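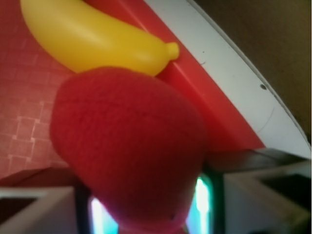
Banana and strawberry, red tray.

Cleaning up a lyrics folder

April 4, 2024

My lyrics folder had reached 2216 text files, and most of them were bad. They came from lyric sites, video descriptions, scanned inserts and my own typing over many years. Last month I started fixing them. These are notes on the method, mainly for my own use the next time I forget how it went.

The common faults, in the order I met them:

Page junk. Text copied from a lyric site or a video page brings the page with it: menu words, "sign in," the title twice, a line asking you to rate the song. Much of this sits at the top and bottom of the file, but some sites put a line in the middle of the second verse, between two real lines, where it is easy to miss. The word "Embed" stuck to the end of the last line is the usual sign of one site in particular.

Collapsed repeats. "(x2)", "(chorus)", "repeat to fade". Fine for reading, useless for timed display, where each sung line needs its own entry.

Expanded repeats that are wrong. Someone pasted the first chorus three times. The singer changed a word in the last one. Everyone copied the paste.

Lost line breaks. The whole song arrives as one paragraph. Capital letters help you guess where the lines began, unless the lyric has many names in it.

Wrong encoding. Curly apostrophes turned into two or three odd characters. Vietnamese lyrics suffer the most. Liên Phùng sent me a set of her parents' favorites typed without any tone marks, and for those there was no repair other than typing them again from the inserts, which she did and I checked for line order only.

What I keep in a file

One song per file, UTF-8, Unix line endings, no trailing spaces. The first lines are a small header: artist, title, album, language, source, and a field called "heard" that is either yes or no. "Heard" means I have sat down with the recording and followed the text from start to end. It does not mean the text is right. It means the errors left in it are mine.

After the header there is one blank line, then the lyric. One sung line per text line. One blank line between sections. No section labels. I used labels for years and then spent an evening deciding if eight bars in a Jindero song were a bridge or a pre-chorus, and took them all out the next day.

Backing vocals go in parentheses only when they carry words the lead does not sing. An echo of the lead is left out. Spoken parts are typed as if sung. Wordless singing is written if it takes up a full line and skipped if it fills a gap. Spelling follows the printed insert if there is one, including "thru" and missing apostrophes. 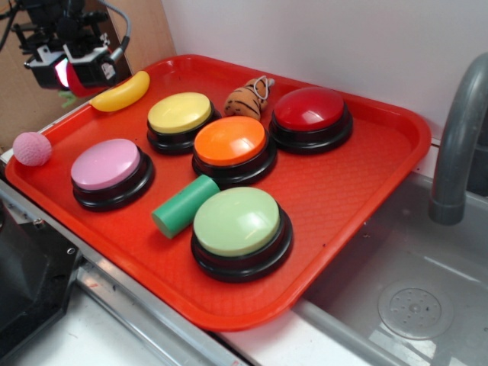

The tray by the sink. Light green button at the front.

A worked case: "Follow"

"Follow" is the fourth track on Amissah, the only Jindero album I own on disc. There were three versions of the lyric in my folder. Two were the same text from different sites, down to a missing comma, so I treated them as one source. The third was typed by Darragh Heffernan, who had it from the cassette.

The site version has the second verse opening with "I left the lantern in the hall." Darragh has "I left the land turned in the haul," with a question mark after it. The insert gives "lantern" but then prints "wall." On the recording the first consonant of the last word is swallowed by a cymbal. I slowed it down, listened on headphones, listened in mono, and then listened to the left channel alone, where the vocal is a little drier. It is "hall." The insert is wrong, which is not rare. Inserts are often typed from a demo sheet before the vocal is recorded.

The chorus is a simpler problem. One line is sung four times and the fourth time the "you" is dropped. Neither web version shows this. You only notice it when you try to put a time on the word and there is no word.

The fade-out has another half verse in it. I turned the volume up and got most of it. Two words are marked with a pair of question marks, which is my sign for "something is sung here." I prefer that to a guess. A guess in a text file looks exactly like knowledge and will be copied as such.

Timing

I time by line, not by word. Word timing looks good on a screen, but it takes far longer and breaks as soon as you have a different master of the same song.

The tool is Plultico, an old version. It plays the audio and writes a time stamp each time I hit the space bar. My presses are late. I measured this by tapping along to a click track, and the average came out at 200 milliseconds, with less spread than I expected. So the script subtracts that amount from every stamp after I finish. It also refuses to write a stamp earlier than the one before it, which can happen with very short lines.

The timing is good enough for reading along. It is not good enough for karaoke, where the singer needs the line early. For that, Jiahui Ren shifts the whole file forward on her own copy. I asked her to stop sending the shifted files back.

Different pressings are a mess. The disc of Amissah has a longer gap before "Follow" than the download does, and the gap belongs to the start of the track on one and the end of the previous track on the other. I put an offset in the header, named after the release, and leave the stamps alone.
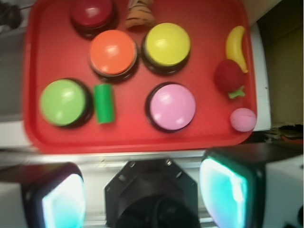 The cleanup script

The script is short and does the dull part. It goes through these steps on each file:

Read the bytes, try UTF-8, and if that fails try the older Western encoding and log the file name.

Remove known junk lines. The list is a plain text file with one pattern per line. It has 40 patterns now. I add one when I find the same junk in a second file, never on the first.

Replace tabs with spaces, then trim both ends of each line.

Reduce any run of blank lines to one.

Flag, but do not change, any line with "x2", "x3", "repeat" or "chorus" in it. I tried expanding these by script and it was right often enough to be dangerous. One song has "repeat" as a real word in every verse.

Flag any line that is far longer than the others in the same file. This is the lost line break check.

Write to a new folder. The old folder is never touched.

Renu Kandpal pointed out that the trimming step also removed an indent that one songwriter used on purpose in the printed insert. She is right. I have decided not to care about indents.

The log goes to a single file. I work from the top of it with the music playing, fix what is flagged, set "heard" to yes and delete the log line. Some evenings I get through a whole album and some evenings one verse.

Open items

Songs in two languages. The header allows one language. Aarti Pal wants a tag per line for the Hindi and English ones, and has offered to do the tagging. I have not settled on a format for it, so those files are sitting in their own folder until June.

Live versions. At present I give a live version its own file only if the words differ. This leaves the timing without a home, and the offset trick does not help when the tempo moves.

The two missing words in the fade of "Follow." If you have the cassette, the fade may run a few seconds longer there. Darragh's copy has been taped over from that point.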